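The Worktop as a Working Surface

A bench top fails slowly. The first marks are rings and light scratches, then a dull patch where the same wrist rests every day, and finally a swelling at the front edge where water has found its way under the surface. Most owners notice at the third stage, when the repair costs more than the top did.

Alaric Baptiste has fitted and refitted small workrooms for 17 years, first for the shopfitting firm Marchetti and later on his own account. His advice on surfaces is short. Choose a pale color, keep the finish low in sheen, and leave a third of the area clear at the end of each session.

The pale color is a matter of contrast. Small screws, wire offcuts and drops of oil show up against cream or white and vanish on walnut or charcoal. A cream top also shows dirt, and Baptiste counts that in its favor. “If you can see it, you wipe it,” he says. “On a dark top you find it with your sleeve.”

Sheen is harder to get right. A gloss finish cleans easily but throws light back at the person working, particularly under a single ceiling fitting. Baptiste checks samples flat, at bench height, with the lights on. A sample held upright in a showroom gives almost no useful information. He now specifies the Erar matte range for most jobs and accepts that it needs a little more scrubbing.

The clear third is where most rooms fall down. Things that have no fixed place end up on the top: packaging, a cloth, a length of cord. Each takes up little space, but together they set the limit on how large a job can be laid out. Baptiste fits a shallow shelf above the bench – never deeper than a hand's length – for boxes in current use, and a hook at each end for cloths.

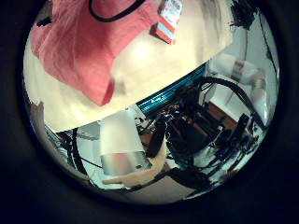
A crumpled salmon-red cloth and a small red and white box on a cream-white top, with a teal-blue rail along its edge.

Cloths deserve more attention than they get. A cloth left in a heap holds grit in its folds, and the next wipe drags that grit across the finish. Baptiste keeps two at each bench, one for dust and one for liquids, in different colors. Both are shaken out and hung at the end of the day. Red is a sensible choice for either, as it stands out on a pale surface and is rarely put away by accident inside a drawer.

Cables are the other persistent problem. Any cable that crosses the front edge will be caught sooner or later. He routes them along the back, leaves a generous loop where equipment has to move, and fixes each run at 2 points. Thick cable should be allowed its natural curve. Forcing it into a tight corner strains the connector.

For a room in the Hulavov building, Baptiste replaced a single long top with shorter sections on Jekska brackets, so that a worn piece could be lifted out without disturbing the rest. The work was finished in January. One section has been changed since, at the end nearest the sink.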